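# Getting Pink Drink Stains Out of a Tablecloth (Without Buying Anything Special)
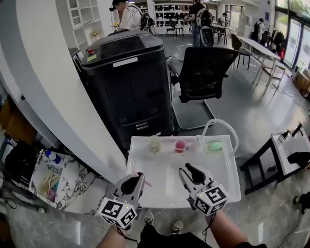 Most stain advice is copied from other stain advice, and I stopped trusting it after a page told me to use hot water, cold water and club soda on the same spot. I tested what I could on old cotton napkins and kept what worked. Red wine gets all the attention, but the spills I get asked about are the cheerful ones: fruit punch, syrup in soda water, a small clear cup of pink liquid like the one at the back of the white tray. Set a drink like that on plastic and you can wipe up after it. Set it on cotton and you have a job to do.

## What you need

- Cold water
- Plain dish soap, no color
- White vinegar
- Two white rags (a printed one can add its own stain)

## Steps

1. **Blot.** Press straight down, lift, move to a clean part of the rag. Rubbing pushes the color sideways.
2. **Rinse from the back.** Hold the cloth face down under a cold tap for 2 minutes.
3. **Soap.** Work in a few drops with your fingers, wait a bit, rinse again.
4. **Vinegar.** One part vinegar to two parts water, dabbed on. Let it sit for half an hour.
5. **Wash cold and air dry.** Check it in daylight before it goes anywhere near a dryer.

If there's still a pink shadow, go back to step 3. I've had to do that three times on one napkin.

## Things I don't believe

**Salt.** It soaks up liquid, and so does a rag. On my napkins the salted half looked the same as the other half, plus grit.

**Club soda.** I couldn't tell it from tap water. Leonilde Esteves swears by it and sent me a photo of a spotless linen runner, but she had also soaked the thing overnight in detergent.

**"Miracle" sprays.** I bought one. It smelled of oranges and did what the dish soap did.

## Where this fails

Silk and wool: don't use my steps, take them to a cleaner. Old stains that have been through a dryer rarely come all the way out, whatever the label promises. And if the cloth is colored, try the vinegar on a hem first. I skipped that once and now own a blue tablecloth with a pale patch, which lives under the fruit bowl.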